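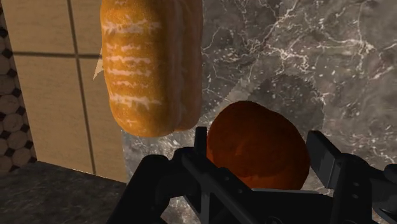
Fillby-Bancada: cartão de dados

Versão de agosto de 2025
Responsável pela manutenção: Jeptoo Mollel
Idioma da documentação: português

Resumo

O Fillby-Bancada é um conjunto de episódios simulados de manipulação de objetos sobre bancada, com um braço robótico fixo. Foi preparado para apoiar a introdução de um posto automatizado na cozinha central da Demissie, em Cudurside, onde a triagem e a reposição de ingredientes são feitas à mão. O conjunto contém 2659 episódios, todos gerados por simulação. Não inclui gravações da cozinha nem dados de trabalhadores.

A documentação cobre também o uso previsto no local de trabalho, porque as decisões de recolha dependeram da forma como as tarefas vão ser repartidas entre a equipa e o braço.

Contexto de trabalho

No posto atual, uma pessoa retira itens soltos da bancada, separa-os e coloca-os no tabuleiro da preparação seguinte. A tarefa é repetitiva e obriga a estender o braço sobre a pedra durante grande parte do turno. A proposta transfere para o robô a pega e a deslocação de itens inteiros. Ficam com a equipa:

- a inspeção de qualidade e a rejeição de produto;
- o corte, o tempero e qualquer operação com lâmina;
- a paragem e o rearranque do posto;
- a limpeza da bancada entre lotes.

O plano de transição prevê 15 horas de formação por operador, dentro do horário de trabalho. A função de "repositor" passa a chamar-se "operador de posto" e ganha a tarefa de registar falhas de pega. Na consulta interna, a objeção mais frequente dizia respeito ao ritmo: os operadores pediram que a cadência do braço não servisse de referência para avaliar pessoas. O pedido foi aceite e consta das condições de uso.

Conteúdo

Cada episódio corresponde a uma instrução curta e a uma tentativa de a executar. As cenas combinam alimentos, utensílios e objetos estranhos ao serviço, estes últimos usados como distratores.

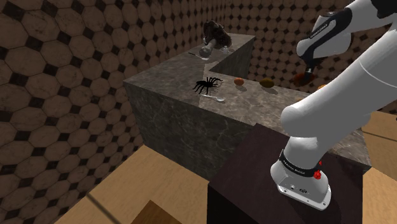
Figura 2. Braço Franka Emika junto à bancada de mármore em L, com alimentos, uma colher e um modelo de aranha (distrator).

Campos por episódio:

episode_id: identificador único
instruction: texto da tarefa, em português
rgb_wrist: sequência de imagens da vista próxima da garra
rgb_room: sequência de imagens da vista geral
joint_state: posição das juntas
gripper_state: abertura da garra
outcome: concluído, falhado ou interrompido
notes: observações de revisão, campo opcional

Divisão

O subconjunto de teste tem 400 episódios, e os restantes destinam-se a treino. A divisão foi feita por disposição de objetos, de modo que uma mesma disposição não aparece nos dois lados. Não existe subconjunto de validação oficial.

Processo de anotação

As instruções foram redigidas por 3 anotadores da Jivdale, a partir de uma lista de verbos usada na cozinha ("pegar", "afastar", "pousar", "juntar"). O campo outcome foi atribuído automaticamente e revisto à mão nos casos de contacto parcial. Os casos em que o item foi pego e depois largado fora do destino contam como falhados.

Limitações

- A simulação não reproduz humidade, gordura nem deformação dos alimentos. Pão e cogumelos comportam-se como corpos rígidos.
- A escala de alguns objetos não corresponde à real.
- Os revestimentos e o mármore têm padrões marcados. Um modelo treinado só com estas cenas pode degradar-se em bancadas lisas ou de aço.
- Não há pessoas nas cenas. O conjunto não serve para treinar nem para validar comportamentos de segurança em espaço partilhado.

Condições de uso

Permitido: investigação em manipulação, afinação de políticas para o posto de Cudurside, material de formação dos operadores.

Não permitido: estimativa de produtividade individual, comparação de cadência entre operador e robô para fins disciplinares, justificação isolada de redução de efetivos.

Alterações previstas

A próxima versão está marcada para novembro e deverá acrescentar um campo com a causa da falha, segundo as categorias que os operadores já usam na folha do turno. Os identificadores atuais serão mantidos. Correções a rótulos devem ser enviadas a Jeptoo Mollel com o episode_id e o valor proposto.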